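Folding Cell Fault Review – Minutes
Maltanbridge workroom, Thursday, 9:00 a.m.
Present: Harsh Pathak, Thilini Cassim, me (taking notes, so blame me for the spelling)
Apologies: Bresar support, who sent their comments by email instead

1. Last meeting's minutes

Agreed with one fix. I'd written that the spare wrist cable was on order. It wasn't, and it is now.

2. What happened in run 717

I went through the log first so we'd all be talking about the same thing. The robot was partway through the T-shirt fold with both arms on the fabric. The left gripper got its release command and reported "open" back to the controller, but the force reading on that side never dropped. The right arm believed the report and started its pull. So we had one arm hauling on a shirt the other arm was still hanging on to, and the left wrist took the load for 13 seconds before Harsh hit the stop. Nobody was inside the line, nobody got hurt, and the shirt came out of it with a stretched shoulder seam (sorry, shirt!).

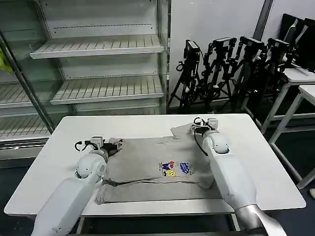

Item 2: two-arm hold on the gray T-shirt.

The bit that bothers me most is the 13 seconds. The controller has a force limit for exactly this, and it didn't trip. Harsh found out why on Tuesday night's trawl through the settings: the limit was being checked only while the gripper state read "closed." Once the state flipped to "open," the check switched itself off. Great when the gripper tells the truth, pretty awful when it doesn't.

Thilini asked if this could have happened on earlier runs without us noticing. I said yes, probably, on a smaller scale. A short drag would just look like a messy fold and we'd have reset and moved on. Harsh will search the old logs for any "open" report with force still on the fingers.

3. Gripper checks

Harsh had the left unit on the bench for most of a day. The finger linkage moves freely and the pads aren't badly worn. What he did find was a loose connector on the position sensor – you could wiggle it and watch the reading jump. He reseated it, put a dab of lock compound on the screw and cycled the gripper 2,000 times with no false report. 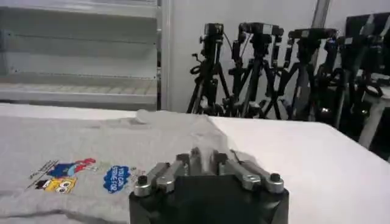 I was ready to call that the cause and go get coffee, but Harsh wasn't so sure. A loose connector should give you a noisy reading, and ours was a clean, steady "open." His hunch is that the driver smooths out the noise and hands the controller one tidy wrong answer. We've asked Bresar for the filter settings. Their email says they'll "look into it," with no date, so I'm going to phone them.

We also agreed that the right gripper gets the same connector check before anything else runs. It came in the same delivery and was fitted the same way.

4. Restarting the folding runs

My proposal was to start again at half speed with the new force check in place, which now stays on whatever the gripper says about itself. I'd tried it on the simulator and it stopped the pull in well under a second.
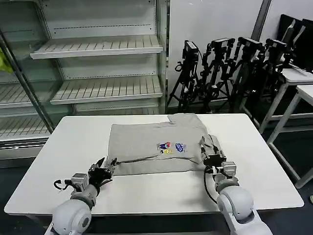
Thilini was against going back to two-arm pulls this week at all. She said a software check written by the same people who missed the last one ought to be tested on the real arms with a weak spring clamp first, and that half speed on a stuck gripper is still a stuck gripper. She also wanted the stop button moved, as Harsh had to reach across a chair to get to it.

Fair points, all of them! We talked it over and I withdrew the half-speed plan. Spring clamp test first, then one-arm placing, then two-arm pulls if the first two go clean. The chair is gone already (I moved it during the meeting) and the button goes on a bracket at the front where either operator can reach it.

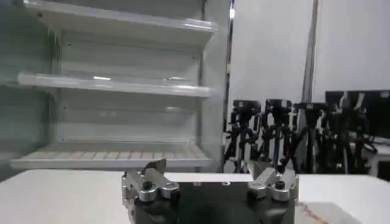 There's also the start-up routine to sort out. At the moment the grippers open once on power-up and that's our whole test. Harsh wants a proper open-close-open with the force reading checked at each step, and a refusal to start if the numbers don't match. I think it's a good idea and it adds very little time to the morning. Thilini would like the result printed on the run sheet as well, so whoever comes in second can see it was done.

5. Reporting

Nasex need a fault note from us under the loan agreement. I'll write it, Thilini will read it before it goes. Radwan are using the same driver version on their own cell, so I'll give them a call today and not wait for the note.

6. Actions

Harsh – search old logs for false "open" reports; check right gripper connector; write the new start-up routine
Thilini – run the spring clamp test; fit the stop button bracket; add a gripper check line to the run sheet
Me – phone Bresar about the filter; call Radwan; draft the Nasex note; chase the spare wrist cable

7. Any other business

Harsh asked if run 717 could be kept out of the training set. Yes, and it's already tagged. The stretched shirt is retired too.

Next meeting same time next Thursday, or sooner if the clamp test throws up anything odd.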